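Subject: Re: [gripper-maint] left finger closing late on small parts, pads or linkage?

On the Gorkden list in January, someone at the Sotevel site wrote:

> We have two of the hand-held grippers on small item work and the left finger
> on one of them is closing late. Not much, but enough that thin stuff gets
> shoved sideways before the right pad meets it. Swapped the pads, no change.
> Re-ran the Cetura width calibration twice, passes both times. Is this a
> linkage thing or should I be looking at the trigger end? Also what do
> people use for a check after you've had it apart? The foam block tells me
> nothing.

Linkage, almost certainly. We had the same on ours in 2023 and lost most of a week to the calibration before anyone put a driver on the pivots. Calibration only looks at total opening. If one side lags and the other makes up for it the number still comes out fine, so a pass there means very little for your problem.

What I'd do, in order:

1. Power off, battery out, pads off.
2. Hold the right finger still and rock the left one at the tip. Then swap. You're feeling for a difference between sides, a bit of slop on both is normal.
3. Check the pivots on the bad side. Outer first. Ours had backed off a quarter turn.
4. Clean the bore before you do anything up. Dry cloth, then a cotton bud. No oil! The dust turns to paste and your back where you started.
5. Snug, then back off until the finger drops under its own weight. Do both sides the same.
6. Pads back on, ridges facing in, check the bottom edge is seated all the way. A pad sitting proud by a hair looks exactly like a late finger.
7. Calibrate last. Not before.

If step 2 feels even on both sides then yes, go look at the trigger cable, but I'd be surprised.

On the check afterwards - we gave up on the foam block too. Too soft, too forgiving, anything will pick it up. We use costume jewellery on a bedsheet with a red box to put it in. Rings, beads, whatever's small and awkward. A soft surface shows up a late finger straight away as the piece gets dragged and the cloth goes with it.
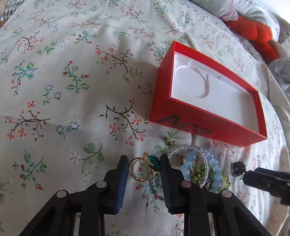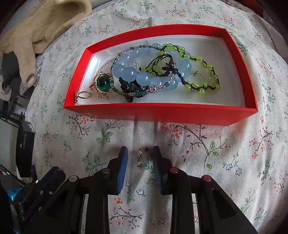

We do 11 picks with each gripper, the same pieces every time, and write down which ones moved before they were gripped. Rings first, standing open side up if they'll stay that way. Then the bead strings, which are horrible, but they find pad wear better than anything else I've tried. If a string slips out the bottom of the pads the ridges are gone, doesn't matter what the calendar says. Earrings last. One thin earring between the tips will tell you more about alignment than the whole Cetura report.

Pads - we were changing them at 200 hours because that's what the Marciniak sheet says. Small hard parts chew them faster. The last set came off at 74 and should of come off sooner. I'd go by the bead test and ignore the hours.

Couple of other things while I think of it

- mark left and right on the linkage arms before you pull them, they look identical and they aren't quite
- put the screws in a tray with a colour you can see them against, not on the bench
- the Gorkden spares kit has two lengths of pivot in the same bag. The long one will go in the inner joint and it will bind. Ask me how I know
- if you run two at once, don't swap pads between them to save a set. They wear to the side they're on

Can you post back what the play feels like at step 2, and wether it's the outer or inner joint? If it's outer there's a washer we add that I can send the size of, it's written on the lid of the kit at work and I'm not there till the afternoon.

Also what firmware are you on. Probably irrelevant but the earlier ones had a different close speed and the lag was harder to see.

Got to run, line's waiting on me

Gorkden cell maintenance, second bench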